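Filed under: Home & Workshop > Robots, gadgets and automation

**cedbridge_pete**
Right, I'm going to start an argument. My brother-in-law came round in February, full of it, saying that within a couple of years we'll all have a machine that empties the dishwasher and puts the cups away. I said I'd believe it when I see one do MY dishwasher, with the wonky top rack and the sippy cup lids. Does anybody here use anything with an arm on it, at home or at work, for proper chores? I don't mean hoovers. Hoovers have been fine for years.

**Nosow**
We've got an arm at work. It puts cartons on pallets and it's brilliant at it, never moans, never wanders off for a smoke. But the cartons are always the same carton and they always arrive in the same spot. If one comes down the line with a corner crushed in, it stops dead and somebody has to walk over and press the button. I can't see it coping with my kitchen, where you can't find the worktop half the time.

**marmaladeshed**
My mop robot got stuck under the same radiator three times last week. So no.

**leonie_t**
I think you're all a bit behind, to be fair. The interesting bit now is that people teach these things by doing the job themselves with a hand-held gripper that has a camera on it, over and over, and the machine learns from the recordings. You don't write out "move left, close fingers" any more. I've had a go with a pair of them and the daft thing is how hard it makes a simple job for YOU. Picking up a paper cup with a squeezy claw in each hand, I felt about four years old! After an afternoon of it I had a lot more sympathy for the robots.
Leonie Teuber

**Nosow**
An afternoon of picking up cups. And how many goes does it need before it's any use?

**leonie_t**
Depends entirely on the job and how much you move things about between goes. The one set I know the number for was 2,209 goes, and that was for one fairly dull task. They'd been aiming for 2,000 and overshot.

**cedbridge_pete**
2,209 goes to learn one job! My lad learned to stack the cups in 2 goes and a threat about his pocket money.

**hiltulance**
Your lad had been grabbing things for years before you asked him though. That's the bit people always leave out. He already knew a paper cup goes squashy if you grip it like a hammer. I fix vending machines for a living and cup drop is the most annoying part of the whole trade. Nested cups stick. Damp air makes it worse, cheap cups make it worse. There's a whole mechanism in there with one purpose in life, letting go of exactly one cup, and I still get called out for it 15 times a month. If someone gets a general purpose claw to take one cup off a stack reliably I'll buy them a pint.

**Lutz_M**
I would defend the vending machine a little, it does its one job very quickly and costs not so much. For a shop floor I would always take the special mechanism. We looked at an arm for the packing bench at Steinbach, and in the end we bought a better chute. For the home it is different, you cannot have forty special mechanisms in a kitchen. There it must be the general hand or nothing.
Lutz Mühlbauer

**marmaladeshed**
I'd like the forty mechanisms please. Especially one for duvet covers.

**hiltulance**
Lutz, agree on the chute, disagree on the home. I reckon you'd get further redesigning the cupboards than building a hand clever enough for the ones we've got.

**cedbridge_pete**
Redesign my cupboards and you can explain it to my wife.
Leonie, have you got any pictures of this claw business? I'm struggling to imagine it. I was thinking of those litter picker things.

**leonie_t**
Litter picker is not far off! Bit chunkier. Have a look at these:

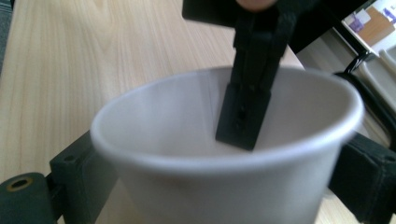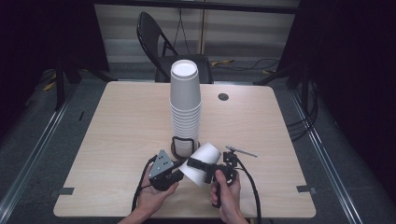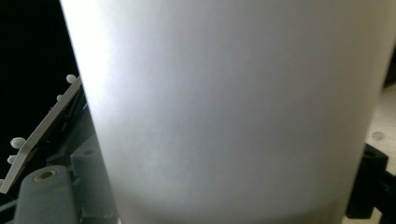
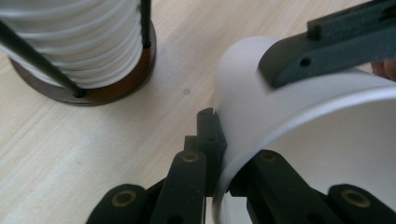
The last one's my favourite, cup on its side with the gripper round it and the stack over in the corner.

**hiltulance**
Oh, those stacks. I'd know that ribbed look anywhere, I see it in my sleep. Interesting that the second one has the cup sideways between the two grippers, I'd have gone in from the top like in the first. You get more give on the side wall than at the rim, so if you squeeze there you want a light touch.

**Nosow**
Fair play, it's neater than I'd pictured. It's still a person doing it though, isn't it? Wake me up when the person goes home and the cups carry on.

**leonie_t**
Well yes, that's the next step, I never said it was finished. I'd say cups and simple tidying first, then laundry a long way after. Folding a fitted sheet I'm not putting a date on.

**Lutz_M**
I give cups in a clean kitchen five years. In my kitchen, ten.

**marmaladeshed**
Radiator incident number four just now, by the way. I can hear it beeping from upstairs.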